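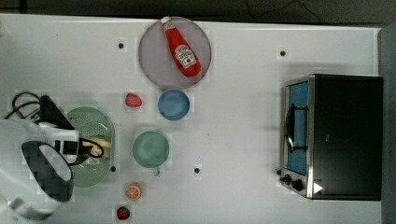
Filed under: Stamping & Card Making > Ink, Paper and Adhesives
4 min read

Pigment ink feathering on smooth cardstock

divach_dies
I'm getting feathered edges on solid stamps with pigment ink. Cardstock is the Makowska smooth white, 110 lb. Photopolymer stamps, acrylic block, foam mat underneath. Fine-line stamps print clean. Anything with a solid area over an inch wide gets a fuzzy border on the left side. Same result with two different black pads, one of them new in January. Is this the paper or the ink?

inkwell_42
Left side only points to pressure, so I would rule that out before buying anything. Feathering from paper absorption shows on all sides. Take the foam mat away and stamp on a hard surface. Photopolymer is soft enough already, and with foam under it the edge of the stamp rolls.

Ekaette Ugwu
Disagree in part. Makowska changed the coating on that stock. I have sheets from the old pack and the new pack and they take ink differently. The old one dries in a few minutes. The new one stays tacky and spreads if you heat set too early. Check the back of the wrapper: the old lot code starts with 1,560 and the new one with 1,949.

divach_dies
Mine is 1,949. I do heat set right away.

inkwell_42
Spread from heat would still not favor one side.

Ekaette Ugwu
It would if the gun is always held from the same side. Mine is.

brovport_paper
Could be both. Test it properly. Same stamp, same pad, four prints:
1. foam mat, heat
2. foam mat, air dry
3. no mat, heat
4. no mat, air dry
Label the backs. Leave the air dry ones overnight before you judge them.

flernstead
Or use dye ink for the solids and skip the problem.

inkwell_42
Dye ink on that stock gives mottled solids. Worse, in my opinion. Also not an option if OP embosses.

flernstead
I don't get mottling. I double stamp in a positioning tool.

inkwell_42
Then the tool is doing the work. OP is on an acrylic block.

divach_dies
Ran the four prints. Both with the mat have the fuzzy left edge. No mat with heat is slightly soft all the way around. No mat with air dry is sharp. Solid coverage is a bit thin in the middle without the mat, though.

brovport_paper
For the thin middle, put one sheet of copy paper under the card and ink the stamp twice, pad to stamp, light taps.

Ekaette Ugwu
So the soft edge all around is the coating. I'd wait ten minutes before the heat gun with that lot, and keep it moving.

inkwell_42
Fine, but the left edge was the mat.

divach_dies
Copy paper worked. Still need to try the delayed heat on the embossed set, will post when I have more black powder.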